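Speaker notes – Remakes and the films we grew up with
Amthorpe Library, Tuesday, 7 p.m.

Opening

Good evening, thanks for coming. Wait for the back row to sit down.

Ask for hands: who has watched a remake of a film they loved as a child? Keep your hand up if you liked it. Pause and let people look at each other.

Say who I am. I ran the film club at Dreturden for nine years and I still pick the family titles there. Tonight is about why we go to see remakes even when we expect to be let down.

Part 1 – What we remember

Most of us saw our favorite cartoon many times on the same tape. We know the songs, the jokes and where the tape went fuzzy. A new version has to compete with all of that.

At the club we handed out a short form after family screenings. We got 1272 forms back over the years. The question was simple: name one thing you remember from the first time you saw this story. Songs came first. Side characters came second, ahead of the hero. Plot came a long way down.
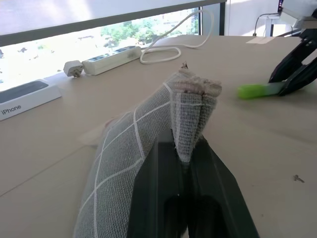 Read out two or three of the answers. The one about the grandmother who hummed the villain's song while ironing usually gets a laugh. Don't rush it.

Point to make: people remember the funny sidekick better than the lead. When a remake cuts the sidekick's lines, the audience feels it right away, even if they can't say what is missing.

Part 2 – What changes in a remake

Length. The old cartoons were short. The new ones often run much longer, and the extra time tends to go to back story. Ask if anyone has ever wanted more back story. Some will say yes. Let them talk.

Faces. A drawn animal can raise an eyebrow. A realistic one mostly can't, so the voice has to do the work. Treasa Mulcahy brought this up when she spoke to us at Dreturden, and she played the same line over a drawing and over a still of a real goat. I can't do the goat tonight – just describe it.

Songs. New singers, slower tempo, one added number near the end. Our club showed the old and new versions on the same weekend, and 38 people came to both. Only 4 could hum the added song on the way out. 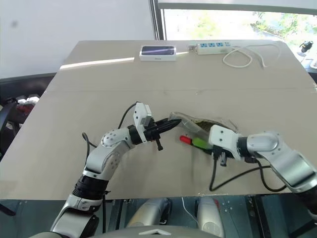
Part 3 – When it works

Be fair here. Some remakes are good, and children who never saw the original have no reason to compare.

Things that helped, going by what our members said:
– the sidekicks kept their timing
– the director left at least one big scene alone
– the film looked like its own thing and didn't copy every shot

Mention the Pattinasarany evening, where we showed the remake first and the original second. Several of the kids preferred the one they saw first. So did their parents, thirty years ago.

Questions

If it goes quiet, ask which film should never be remade. That fills ten minutes.

If someone asks about sequels, say that is next month's talk.

Remind people that the Lustent sing-along is in April and tickets are at the front desk. Chairs go back against the wall.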